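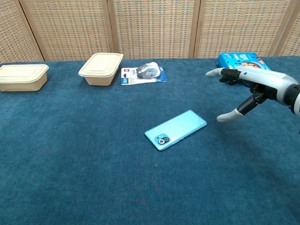 Folding screen with woven, rattan-like panels in light wooden frames, behind a table covered in teal-blue fabric.

Folding screen

A folding screen is a set of upright panels joined side by side so that the whole thing can stand on its own in a zigzag and fold flat when you're done with it. I've been keeping this entry for the Hallatitz household encyclopedia for 7 years now, and it's still the one I get the most mail about, which tells you how many people have one leaning in a hallway somewhere. Other names you'll run into are room divider, privacy screen, dressing screen and (in my grandmother's house) just "the fold."

How it stands up

The whole trick is the angle. Open a screen out completely straight and it wants to fall over, front or back, whichever you'd like less. Bend each hinge a bit and the panels brace one another. I go for a shallow zigzag, enough that I can see from above that no two neighboring panels are in line. Three or four panels is the usual number for a home, though I've seen a monster with 17 in a hotel lobby in Greria, and it took four people to walk it through the door!

Because of the zigzag, a screen never covers its full width. A four-panel model with 18-inch panels measures six feet laid flat, but you'll get closer to five feet of cover once it's standing properly. People forget this all the time when they order one, me included.

Frames and panels

Most modern screens are a light softwood frame around some kind of filling. The filling can be paper, cloth, slats, solid board or a woven material, and it does most of the work as far as looks go. The frame mostly keeps it square.

Woven panels are my favorite by a long way. They break up a view without making a wall, and the small regular texture looks good behind nearly anything you set in front of it – dishes, a plant, takeout boxes, a phone somebody put down. Real rattan is a climbing palm. The outer skin gets peeled into strips, which is what we call cane, and the core is used for thicker weaving. Plenty of panels that pass for rattan are twisted paper cord, water hyacinth, bamboo strip or plastic, and from across a room I can't always tell them apart either. Up close, natural fiber varies in color from strand to strand, and plastic tends to be very even and a little shiny.

Mirta Olivares, who repairs cane chairs in Munro, wrote to me that she gets a lot of screens brought in with one sagging panel and four good hinges. Her advice is to have the panel rewoven or swapped out while the frame is still square, and not to pull the weave tight with staples. I did the staples once. It split.

Hinges

There are two kinds worth knowing. Plain butt hinges fold one way only, so the screen has a set zigzag and you can't change your mind about it. Two-way hinges (sometimes sold as double-action) let each panel swing in either direction, which makes it much easier to fit a screen around a corner or behind a table. If yours creaks, a dab of candle wax on the pin is usually plenty.

A bit of history

Screens were in use in China well over two thousand years ago, and the early ones were often single heavy panels that didn't fold at all. Folding versions spread to Korea and Japan, where makers came up with paper hinges that let a painting run across the whole surface with no frame in the way. European buyers took to lacquered screens in the 1600s and then started making their own, partly for show and partly because big old rooms were drafty.

Behind a table

Setting a screen behind a table is such a handy use that I think it deserves its own section. It gives a corner an edge, hides cords and shelving, and makes a nice plain background for taking pictures of things. I like a solid, dark cloth on the table with a pale screen, because the weave is busy enough already. Felt and other fuzzy fabrics don't throw back much glare, but they do hold on to crumbs, so keep a lint roller nearby. Line the table up so the back edge is near the screen without pushing on it – a bumped table can walk a light screen backward over an evening.

Care

Dust woven panels with a soft brush or the brush end of a vacuum on low. Natural cane likes a little humidity and gets brittle beside a radiator. A barely damp cloth is fine now and then, and after that leave it open to dry.

I wipe mine down every September, when the windows start staying closed. Ivana Gallardo, who edits the furniture pages here, thinks once a year is too little, and she keeps a cat, so she may have a point.

See also: cane webbing, hinge, room divider, table covering, Tendar chair.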